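Where do your glasses go when they're off your face?
Household & Tidying > Small Stuff

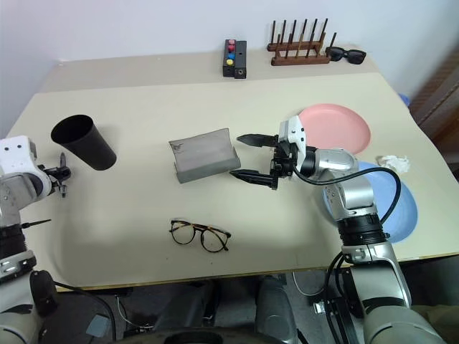 The table problem (original post)

dvida_40
My beige table is where everything lands. Glasses, a black plastic cup on its side, and a gray folded stand that I bought for the glasses and which the glasses are not on. They are lying in front of it, temples half open, as if they got tired on the walk over.

I would like one habit that survives past February. I have tried a tray (filled with mail), a hook (ugly, fell off) and a case (lost the case). The tortoiseshell frames cost me 401 dollars with the lenses and I have already sat on one pair. What do you people do?

Re: The table problem

lorne_m
Case. Always the case. Off your face, into the case, case shuts. My father did it for 40 years with one pair.

Re: The table problem

biltard_fan
Lorne, you can't put them in the case eleven times a day. I take mine off to read, to cook, to look at my phone and to argue. The case is for travel.

I'd go back to the stand, but move it. Mine is a Biltard, similar L shape, and it did nothing for me until I put it where I sit down instead of where I thought it looked nice. Now it works most of the time. The cup is a separate issue.

Re: The table problem

cmacdonald
What's wrong with the cup? A cup on its side is a cup that isn't going to spill. I'd stand it up and put the glasses IN it, folded, temples first. Free, and you already own it.

Re: The table problem

lorne_m
You would put 401 dollar lenses in a plastic cup.

Re: The table problem

cmacdonald
I would line it with a sock, Lorne. I'm not an animal.

Re: The table problem

hchan866
I side with Colleen on the cup and against her on the sock, which will shed lint on everything. Cut a strip from an old microfiber cloth and push it down with a spoon. But round lenses are wide, so measure the cup before you get attached to the idea. I had to give up on a mug I was fond of.

Also, please fold them all the way. Half-folded is how hinges go. I've paid for that repair twice.

Re: The table problem

dvida_40
Folding them all the way is apparently where my discipline ends. I'm going to try moving the stand first. The L shape does hold them if you set them down with both hands, but I generally have a sandwich in one.

Re: The table problem

dianeb
Has anyone mentioned a cord? You wear them round your neck and there is no table in the matter at all. Mine's from Flusel and I've had it for years. My kids say I look like a librarian, and I was a librarian.

Re: The table problem

biltard_fan
Cords get soup on them.

Re: The table problem

dianeb
Then eat more carefully.

Re: The table problem

dvida_40
Update, 9 p.m. Stand moved to the end by my chair. Glasses are on my head, where I spent a while not finding them. Ordering the cord.

Related threads
- Trays: useful, or just a place for mail?
- Cleaning plastic cups that smell like the cupboard
- Vasov key hooks that stay on the wall (128 replies)
- Best thing to do with single socks

Contact the moderators | Copyright Household & Tidying board | Back to top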